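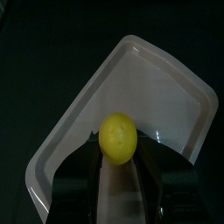
2 min read

Plodbridge Two-Arm Recording Bench

For teams who need a great many examples of a robot putting things on trays, and would prefer not to build the furniture first.

The Plodbridge is a table, two arms, black curtains and a set of cameras, delivered as one item. You steer the arms, the bench records what they do and what they see, and your learning system gets something to learn from. It won't make your operators any better at picking up a lemon. We have tried, and there is a training day for that (see Clultesar, further down).

The bench

A black top on a metal frame, with fabric walls and a fabric ceiling panel. Crossed cables keep the whole lot square, and a turnbuckle lets you tighten them when somebody has leaned on it. Somebody will lean on it. The curtains keep your colleagues' jumpers out of the training data, where they have caused more trouble than you would think.

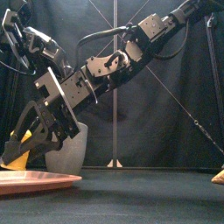
One arm in close, with the tray and cup on the table.

The arms

Both are jointed, servo-driven and black. Each has a two-finger gripper, and fingers come off with a hex key, so you can change them for the job. Leave slack in the cables. Customers like to tidy them up with ties on the first morning and ring us on the first afternoon.

The cameras

Fixed views take in the table, and small wrist cameras ride along with the grippers. The wrist views are mostly gripper, it must be said, but they catch the last bit of a grasp better than anything mounted further off. All views share one clock.

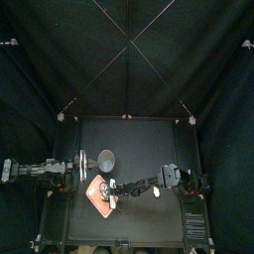

Both arms at the bench, from a fixed camera.

Recording with Murnance

Murnance is the software that comes with the bench. Name a task, press the pedal, do the task, press the pedal again. Fumbled attempts can be kept and marked as fumbled, which we recommend. In our November trial one operator saved 330 episodes in a week and was still speaking to us at the end of it.

Starter objects are household things and toys: cups, trays, play food. The play food is the part of the kit that goes missing.
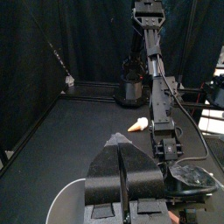
Replace it with whatever your own robot will have to deal with. Shape matters more than price, and a cone that rolls will teach you plenty about patience.

What you get

Bench frame, top and curtains
Two arms with grippers
Fixed and wrist cameras
Murnance, with 4 operator seats
Kwiatkowski spare finger set
A paper manual, surprisingly readable

Delivery is in 7 crates. Allow a day to put it together, or two if you dislike being told what to do by a manual.

Training day: Clultesar, booked separately
Order code: 806
Page updated: 2025-02-03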